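Hasora Home Forum > Storage and Tidying > Toys
Thread: One open bin or lots of little lidded boxes?

tealtowel
Hello all, long time reader, not much of a poster. I'm trying to sort out the toy figures once and for all and I've gone round in circles on it since February. We had the little stacking boxes with clip lids, one for animals, one for people, one for odds and ends, and they looked lovely on the shelf for as long as it took me to make a cup of tea. The lids went walkabout, the animals moved in with the people, and the odds and ends box turned into the only box anyone used.

So I've binned the system (well, put it in the loft) and I'm going for one open bin on a table. Everything comes out on the table, everything goes back in the bin. The table's white and so far I like it, though I've got my doubts about felt tips. The wall behind is plain grey and I've left it plain.

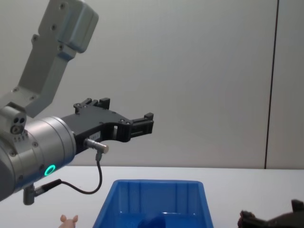
White top, grey wall, and the join between the panels on the right.

What I want to know is whether one big bin is a daft idea, and whether I should do anything about that join. Go on, be gentle.

mrs_plimsoll
Not daft at all! We went to a single bin when my two were small and it was the first thing that stuck. Children will throw things IN a bin. They will not open a lid, sort, close the lid and put it back on a shelf, and neither will my husband.

I'd leave the join alone personally. Once you start filling you're repainting, and once you're repainting you're choosing a colour, and there goes your month.

Gaberlunzie
Going to disagree, sorry. One bin works while you've got a handful of figures and then it's a swamp. Ours got so full that the small ones sank to the bottom and were never seen again, and every time someone wanted the horse the whole lot got tipped on the floor. At least with boxes you only tip out one kind of mess.

If the lids are what's annoying you, lose the lids. Keep the boxes. I've had mine open on a low shelf for years -- all from Losorgate market, none of them matching -- and it's fine.

tealtowel
Gaberlunzie, I did try without the lids, I should have said. They just got stacked anyway and squashed whatever was poking out of the top. There was an incident with a giraffe.

I take the point about the swamp though. My plan is that if the bin's full, something goes out. How strict I'll be about that remains to be seen.

ivana_e
Ivana Escobar here, I run the toy swap in Gaber so I see an awful lot of bins, ha. A few thoughts.

A bin on a table needs to be shallow enough that a small child can reach the bottom without climbing in. People always buy them too deep. And get one with a decent rim, something you can get your fingers under, because you'll be carrying it more than you think.

The other thing is colour. Put light toys in a dark or strong coloured bin and they show up straight away. We had white tubs at the swap and the pale figures simply vanished in them. I paid 40 for a stack of white ones and gave the whole lot away.

Gaberlunzie
Agreed on depth, at least. Still team boxes.

northfacing_kitchen
Can I put in a word against the table? We had one for toys and it turned into the place where post, keys and half a sandwich lived. Now everything's on a mat on the floor and you pick up the corners at bedtime and pour it into the bin. Takes no time, and nothing rolls off and goes under the radiator.

mrs_plimsoll
Ooh no, my knees couldn't be doing with a mat. Table every time.

tealtowel
Same here re knees! I did think about a mat but I'd be down there every evening and somebody would have to help me back up.

Right, I've gone with a blue one, the sort with the ribs moulded down the inside. Open top, sides that slope a bit, nice thick rim (thank you Ivana). I've decided toy figures only in this one and anything with more than 50 bits, so all the bricks basically, gets its own tub somewhere else entirely. A couple of figures in there to get it going and I can see straight to the bottom, which is more than I could ever say for the odds and ends box.
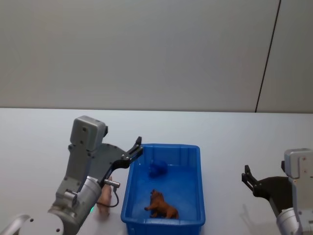 How do you clean a plastic toy bin with ribbed sides?
Warm water, a drop of washing-up liquid and an old toothbrush run up and down between the ribs, then rinse it and stand it upside down on a towel until it's dry.

ivana_e
Toothbrush, yes. I'd add bicarb if there's been felt tip. A little paste of it, leave it a few minutes, wipe. Try it on the underneath first as it can dull a shiny plastic.

Gaberlunzie
I just stick mine in the bath after the kids have got out. Boxes and all.

shahla_a
Hello, Shahla Ahmadpour, I mostly post in Paint and Walls but someone pointed me over here about the join.

Whether you fill it depends on what's behind it. If it's two boards meeting, they'll move a bit with the heating, and ordinary filler will crack along the very same line within a winter. You'd want a flexible one, or else a slim cover strip in the same grey. If it's only there behind a toy table I'd honestly put my feet up. On pale grey a dark line does draw your eye to begin with, and then one day you stop noticing it.

If you do paint, get something you can scrub. Grey shows finger marks less than white does but it still shows them.

tealtowel
Thank you Shahla, that's exactly the excuse I was after. Join stays. If it starts to bother me I'll do the strip.

northfacing_kitchen
What about the felt tips and the white table then? You never got an answer to that one.

mrs_plimsoll
Washable pens only, and hide the rest. I mean properly hide them. Mine found a permanent marker behind the bread bin once and did a very long snake down the worktop. Surgical spirit on cotton wool shifted most of it but you could always see where its head had been.

ivana_e
A roll of lining paper taped over the top on drawing days. Cheap as anything and you can keep the good bits.

Gaberlunzie
Report back in a couple of months please. I want to know about the swamp.

tealtowel
I will! Rules so far, if anyone's interested: figures only, nothing sticky, and if a thing won't lie below the rim then it's time to pick something to go to Ivana's swap. My youngest has already told me that the rules don't apply to dinosaurs, so we're in talks.

Also the loft boxes are up for grabs if anyone near Gaber wants them. Most of the lids are there. Message me, evenings are best, after 8 or so.

Gaberlunzie
Messaged you about the boxes.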